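Speaker notes – Clothes That Last: Caring for What You Already Own
Agata Zanetti, for the Grirnen library evening series
24 January 2026

Opening (stand in front of the table, let people settle)

Good evening, everyone, and thank you for coming out in the cold. Say hello to the people at the back. Thank Carmela Colombo for setting up the chairs and for lending me her sewing box, which I will be passing along the rows later on, so please be gentle with the little drawer – it sticks.

Start with the gray cardigan. Hold it up. My aunt bought it in Staniforth the year she started teaching, and she wore it for 21 winters before it came to me. I have replaced every button at least once and one of the elbows is more darning than cardigan by now, but it is still the first thing I reach for when the mornings turn cold. Let them feel the sleeve if they want to.

Then ask: what is the oldest thing you are wearing tonight? Take two or three answers. Don't rush this part, people love it, and it warms the room up.

1. Washing less, and washing cooler

Most of us grew up with the idea that anything worn once goes straight in the hamper. For underwear and socks, yes, of course. For a sweater worn over a shirt, please give it a night on the back of a chair first and see how it smells in the morning.

Mention the wash log. I kept a notebook on our kitchen door for a year, from one May to the next, and we ran 192 loads. I was a bit shocked! When I went back through it with a pencil, so many of them were half-full, or were done simply because I was in the mood to do a load. (Pause here for laughs, there is usually one from somebody who does the same.)

Points to get in:
Turn dark things inside out.
Close zippers, open buttons.
Use less soap than the cap tells you.
Knits go in a mesh bag, or in an old pillowcase with a knot in it.

2. Drying and hanging

The dryer is the hungriest thing in the house, and I mean hungry for cloth. All that lint in the filter used to be your towels. If you have any corner at all where a rack can stand, use it, and leave some space between things so the air can get through. 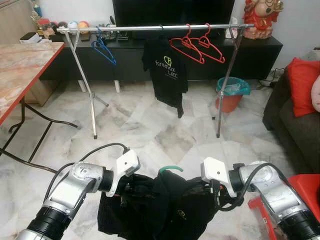

A plain rail and a few plastic hangers will do for T-shirts.
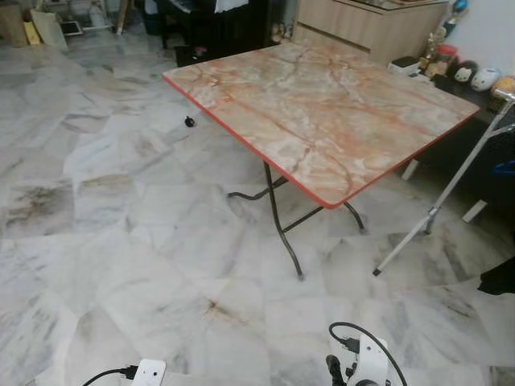 3. Folding, and why I fold my knits

A wet sweater on a hanger grows. I learned this with a green one I was very fond of, and by the end of the week the sleeves came down past my fingertips. So knits get dried flat on a towel, and when they are dry they get folded, always.

Do the sleeve fold live, slowly, two times. Arms in, sides in, bottom up to the collar. Then invite somebody up to try it. It takes me 15 seconds on a good day, but I have been at it a long while, so tell them not to worry about speed.

Moths: cedar is nice, lavender smells lovely, but a clean sweater in a closed bag is what I trust most. Tell the story of the Testine blanket only if we are running ahead of time. It is a long story.

4. Small repairs

Pass the sewing box now. Start on the left side.

Buttons first. Show the thread shank – wrap the thread under the button a few times before you tie off, and it will sit properly over the thick cloth of a coat. Then the pulled thread on a sweater: never cut it, ease it through to the back with a needle or a fine crochet hook.

For darning, I use Flavis wool, the thin kind on the cards, and I no longer try to match the color. My husband's socks have orange heels and he is quite proud of them.

Questions

Someone will ask about vinegar in the rinse. Say I don't use it myself, and that the care label and the machine's manual come first.

Someone will ask about ironing. Keep it short, or we will be here until midnight.

Remind everybody that the mending table runs after the talk, tea is by the door, and please could the sewing box find its way back to Carmela.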